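Magazine > Home Life > Fabric & Fiber

Search stories Go

The Second Life of a Good Towel

By Jessie Forsyth
Monday, September 19, 2022

In April I drove out to Biltstead to look at a mill and came home with a trunk full of seconds. I had gone for the looms, which are loud and wonderful, but it was the seconds room that got me. Shelf after shelf of towels and knits with a pulled thread here, a wandering hem there, all of it perfectly good cloth (better than good!) and all of it priced at $5 a piece.

I have been thinking about gray cloth ever since. The people at Biltstead call it heather, and they are very fussy about the word. A true heather is blended before it is spun, light fiber and dark fiber carded together so that every inch of yarn carries a bit of both. Dye a white towel gray and you get one flat color that fades at the folds. Blend it, and the cloth stays lively for years, because there was never a single color there to lose. 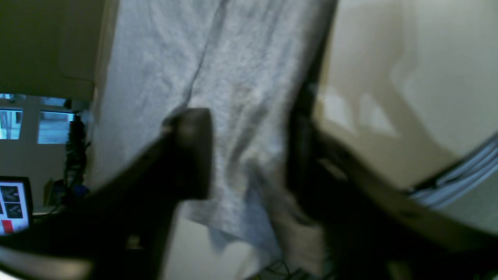

Light gray cloth with a heathered look, creases and all.

The finisher who showed me the drying lines had spent 30 years in the trade and still lit up when she talked about loops. Each loop on a towel is a tiny wick, she told me, and most of us spend our lives gluing them shut. Fabric softener is the main culprit. It coats the fiber, the towel feels silky for a week, and then it starts pushing water around your back instead of drinking it up.

Her cure is so simple that I tried it the night I got home. Wash the towels with half your usual detergent and nothing else. Wash them again with no detergent at all. Shake each one hard, twice, before it goes on the line, and you will hear the loops snap open. Mine were old wedding towels, stiff as cereal boxes, and they came back. I called my sister to tell her, and she let me go on for much longer than I deserved.

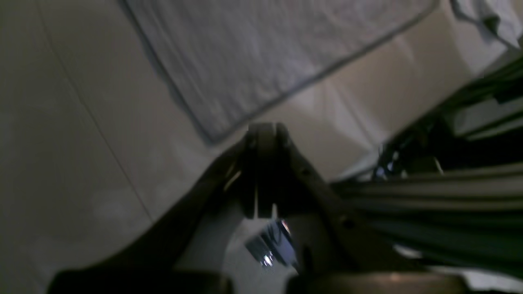 Drying is where the arguments start. Line people love that faint roughness, the way a sun-dried towel wakes up your skin. Dryer people want fluff. I met a man at Wumov, the little laundry two streets from the mill, who does both: outside until the cloth is nearly dry, then ten minutes tumbling on low. He swears by it, and after a summer of doing the same I do too.

And then there is mending, my favorite part. Vương, a repair shop that shares a wall with the laundry, logged 3,034 pieces last year, and 34 of them were bath towels, a number that made me want to stand up and cheer. People brought in towels! The shop binds a frayed edge with cotton tape, stitched flat by machine, and the contrast colors are a delight. I picked mustard for mine.

If you want to try it yourself, start with the hem. Trim the loose threads but leave the loops alone, since a cut loop is fine and a tugged one will run. Prewash the tape or it will shrink and pucker. Use a longer stitch than you think you need and go slowly over the corners, where four layers pile up and needles like to break. I lost two needles on my first towel and none on my second.

The Biltstead seconds room is open on Saturday mornings. Bring a big bag and get there before ten, when the knits are still stacked high.

Filed under: Laundry, Mending, Made to Last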